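October 10, 2018
By the club secretary, Bullcombe Robotics Club

Minutes of the October meeting

Right, we got going a bit late again, and I took the notes on the back of the parts list, so if I've left out something you said, shout and I'll put it in before these go up on the board.

Apologies came from both of our Year 9s, who had a rehearsal. The January minutes (yes, January, they'd been lost in a drawer) were finally agreed, with one change: the trip was to Bistthorpe and I had put Brindent. Sorry about that.

1. The fruit basket project

Most of the evening went on this. For anyone who's new, the task is for the two arms to fill the basket between them, one piece at a time, with a student on each arm, and it's our entry for the Palma Cup. We've got the grapes, the star fruit, the pepper, the carrot, the long leafy green stuff that everyone calls something different, and a few others, all artificial.
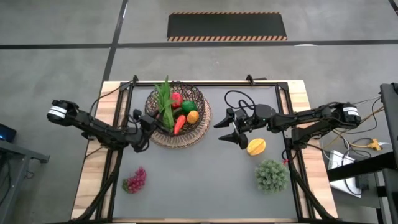 We had a good long argument about who goes first. I was all for letting the left arm do everything on the left half and the right arm do the rest, which is how we started in the summer. The younger lot want both arms moving together, and I have to admit it's much more fun to watch! The worry is the two grippers meeting over the basket. We agreed to try it their way for the next 3 sessions, with one rule: if either driver says "mine", the other one backs off and waits.

Grapes came up as well. I find them the worst thing on the mat, I never know which bit to go for. Somebody suggested pinching the stem end, somebody else said go straight over the middle, and we left it that each pair tries both and writes down which they liked. Please do write it down – the notebook is on the hook by the door and it has been very empty lately.

2. Rules for the Cup

I read out the rules, which took ages. Each run is 600 seconds and there are 59 points going if everything ends up in the basket. You lose points for knocking the basket over, and also for touching anything by hand once the clock has started. There was a question about whether you can nudge an item along the mat before picking it up. I couldn't find it in the rules either way, so I'm writing to the organisers.
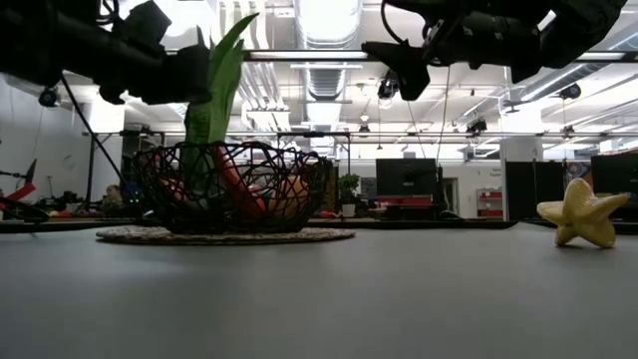
The star fruit got its own bit of discussion, as it always does. Half the room would pick it up by a point and the other half say that's asking for trouble, go across the body. I'm with the second half but I was outvoted, so points it is until someone changes their mind.

3. Money

We have £20 left in the kit fund after paying the entry fee. I'd like to spend it on new finger pads, and there were some votes for biscuits. Pads won, though only just.

4. Things to do

Me: write to the organisers about nudging, and print the score sheets.
Older group: draw up a driving rota so that everyone gets a go on both sides.
Younger group: work out the order of items for the two-arm run and bring it along on one sheet of paper (one, please, last time there were drawings all over the place).
Everybody: permission slips for the Cup. I'm still missing a lot of them.

5. Any other business

The team name. We're still "Bullcombe B" on the form and it's dull, so suggestions in the tin. Someone also asked if we could have music on during practice, and we said yes for setting up, off once a run begins.

Next meeting is same time, same room, after half term.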